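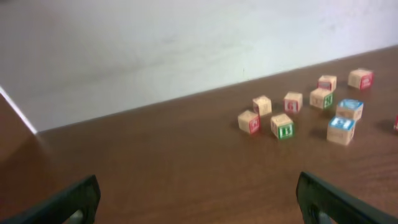

Flarnov two-arm kit, review after the first 200 hours
By Annelies Timmermans, September 3, 2025

We ordered the kit in May for our small training lab. The price was inside our budget, but the spare gripper fingers were not included, and we paid 400 euros more for them. Please ask for this before you sign.

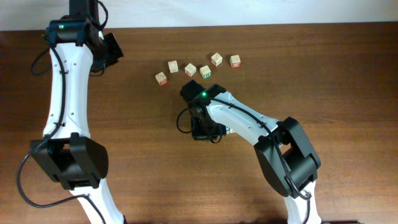 Both arms at the table with the letter blocks.

The cables are long and hang outside the links – plan free space beside each elbow. Setup took us 19 days, mostly waiting for the mounting parts.
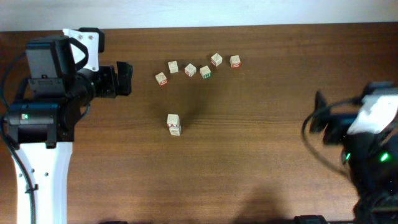

Two blocks stacked, six in a row.

For small cubes I am satisfied. For heavier parts I would first compare with Wekivance.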